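Workshop Tenants in Caltthorpe Get New Leases After Rent Talks

January 9, 2025

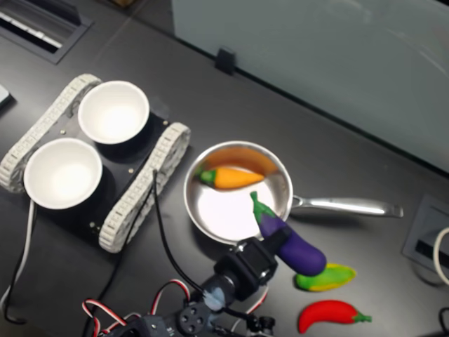 Two white bowls on a small tracked chassis, on a dark gray tabletop in Caltthorpe.

Small businesses in the former Garrido cannery in Caltthorpe will be able to stay in the building under new leases, the owner and the tenants' group said in a joint statement.

The agreement ends a dispute that began last April, when the property company Drenia told tenants it planned to raise the monthly rent on a standard unit from $400 to $683. Several tenants said at the time that they would have to close or leave town.

Under the new terms, the rent on a standard unit will go up by $20 a month this year and will then stay the same until the lease runs out. Leases will last five years. Most tenants had been renting month to month.

"It's more than we were paying, but we can plan for it," said Macarena Olmedo, who repairs sewing machines on the ground floor and spoke for the tenants in the talks. "I have turned down work because I didn't know if I would have a door to lock in three months."

Drenia bought the cannery two years ago. Iker Carretero, the company's property manager, said the first figure was based on rents for offices near the train station and that the company had taken another look at it over the summer.

"Those are finished offices with parking and new heating," Carretero said. "The cannery has good light and thick walls, but the comparison was not a fair one."

The heating was the other main point in the talks. The boiler dates from the cannery's working days, and tenants on the top floor have been using their own space heaters. Drenia has agreed to replace the boiler before next winter. The freight elevator, out of service for much of last year, will be repaired first.

The building is also used by a picture framer, two upholsterers and Bullau, a maker of kitchen tiles that takes up most of the second floor. Bullau negotiated its own lease, and its terms were not released.

Ka-ming Lo, who runs the framing shop, said he had looked at a place across the river but would have lost 220 square feet of floor space. He has signed the new lease.

Not everyone is staying. Nest Mostyn, a bookbinder, moved her presses out in the fall and now works from a garage at home. She said she was glad for her old neighbors but had no plans to go back – moving the equipment once was enough.

Her former unit is vacant and will be offered at the new rate. Carretero said tenants who want more space will have first choice before it is advertised. The new leases take effect at the start of next month.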